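Notebook – Trider simulation bench, March
Open day, afternoon session

The group received two parties of visitors. The first came from Belitz and asked mainly about the arm controller. The second stayed for the simulation demonstration, which began at 3 and used the dining room set. Layout 1000 was loaded from the scene library without changes. The task given to the planner was to clear the table, starting with the donut, and to leave the glassware standing.
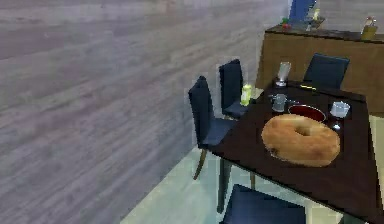
Entry by Eleni Dervishi
Checked by Stojan Trajkovski

The donut is far too large next to the mug and the bowl. Its scale value is to be corrected in the object file before the layout is used again. The red bowl sits directly behind it and is partly hidden from this viewpoint, so a second view from the sideboard end should be added for the planner.

A visitor from Todorova asked whether the chairs are treated as fixed. They are, for the present. Mr. Trajkovski explained that movable chairs are planned once the collision meshes have been rebuilt – the current ones are too coarse around the legs.

Questions on the stemmed glass were referred to the Waltis notes on clear objects. A printed copy should be kept at the bench for the next open day.

Open items: donut scale, second view, chair meshes. The wall texture may stay as it is. The visitor sheet has been filed with the controller log.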